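Guvuvstead Leaflets: a collection of household waste leaflets in plain text

README, last changed March 24, 2019

What is in this collection

The collection holds the text of 56 leaflets which were given to households in Guvuvstead and in the villages near it. All of them explain how to put out the trash: what goes in which bag, when the bag must be at the curb, what to do with paint, batteries and old mattresses. The leaflets were typed by hand from paper. The person who typed most of them is Zuzana Halás, and the person who checked them is Rigoberto Zepeda.

We made the collection because we are interested in how an office speaks to people at home. A leaflet about trash is a good place to look for this. It has to give orders, but it also wants to be friendly, and very often both things happen in the same sentence. Older leaflets say "householders are required to". Newer ones say "please help us". We wanted to have both kinds side by side and easy to search.

Where the leaflets come from

The largest part comes from the Barros print shop, which kept one copy of each job in a drawer. The rest was given to us by families. Some of these copies have notes in pencil, for example a changed pickup day. The notes are typed in a separate column and are never mixed with the printed text.
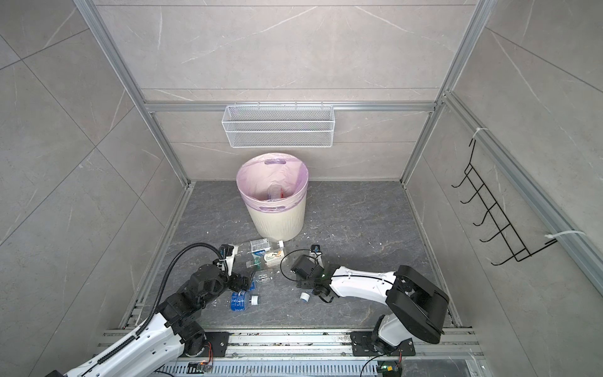

Leaflets with no date were placed by comparing the typeface and the address of the office with the dated ones. Such a guess is always marked with the letter g in the column "year_sure". If you need only certain dates, please filter out these rows before you count anything.

Files

leaflets.csv - one row for each leaflet, with the full text
sentences.csv - the same text, one sentence in each row
words.txt - list of local words with short explanations
changes.txt - corrections made after the first release

Columns in leaflets.csv

id - short code, stable between releases
year - year of printing, empty if we could not even guess
year_sure - y or g, see the section before
source - Barros or family
title - the title as printed, with the original capital letters
text - full text, line breaks removed
notes - pencil notes, empty for most rows

How the text was typed

Spelling mistakes in the print are kept. When a word could not be read we typed three question marks in its place. Words broken at the end of a line were joined again, and here we probably made some errors, mainly with "curbside" and "curb-side", which the leaflets themselves write in both ways. Tables with pickup times were turned into simple sentences, with the hour written as in the original.

Drawings were left out. This is a real loss, I think, because in the later leaflets the drawing of a bin does half of the explaining and the text below it makes little sense alone. The rows where this happens have the word DRAWING in the text at the right place.
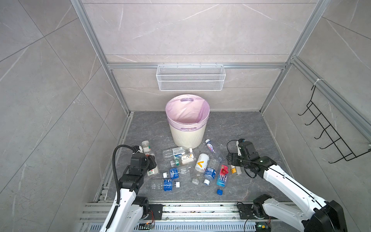 White wire basket hanging from the crossbar, tiled wall behind.

Local words

People in Guvuvstead have their own words for many things in this subject. The small bag that goes inside the kitchen can is a "slip". A can that is kept by the back door is a "stander". The leaflets use these words only in the oldest years, and after that they change to "liner" and "container". In words.txt every such word has the first and the last leaflet where it was found. The list is not complete - it has only words which Zuzana or I did not know before, or which we had to ask for.

Sample text

The passage below was printed as an insert in the Kemgate household paper and is typed as it stands, to show the usual tone.
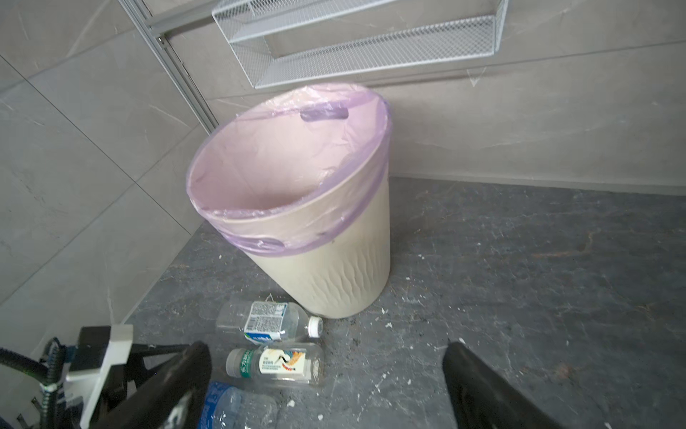 Vol. 12, No. 3

"Householders will kindly fit the slip so that it turns well over the lip of the can. A slip which does not turn over will fall in, and the collector is not obliged to take what lies under it. Tie the neck once the slip is full and set it out before seven. Ashes must be cold. Glass must be wrapped in paper and put out by itself."

The same advice comes back in 13 other leaflets, almost word for word, only that "kindly" is lost at some point and "slip" becomes "liner".

Known problems

Village leaflets are few and short. Please do not compare them with the town ones as if they were equal groups. A December leaflet with holiday pickup times appears in two versions, and we do not know which one was given out. Both are kept.

Two rows from families have the bottom of the page torn away. The text stops there in the middle of a sentence.

Use and corrections

You may use the collection for teaching and for research. Please name it as Guvuvstead Leaflets, prepared at Genulari. If you find an error, write to us with the id of the row and the correct reading. Corrections go into changes.txt with the next release, and the old reading stays there too.

R. Zepeda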